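Week 6: Plates, portions and the half-plate rule

The half-plate rule says vegetables should fill 2 quarters of the plate. Fine, but which plate? The Solheim handout never gives a width, and a wide rim changes the answer a good deal.

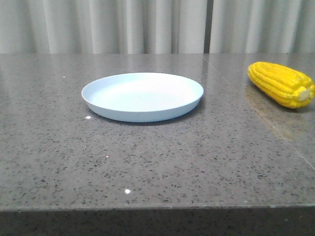 Then there is corn. Solheim files it under vegetables, Dornard under starches, and neither says why. Move one ear across and the "balanced" dinner fails.

Be wary of the Zelby survey too. It claims 62 percent of households follow the rule, but it asked people what they remembered eating.

For Saturday: read Dornard, page 16, and bring your own plate, measured across the flat part only.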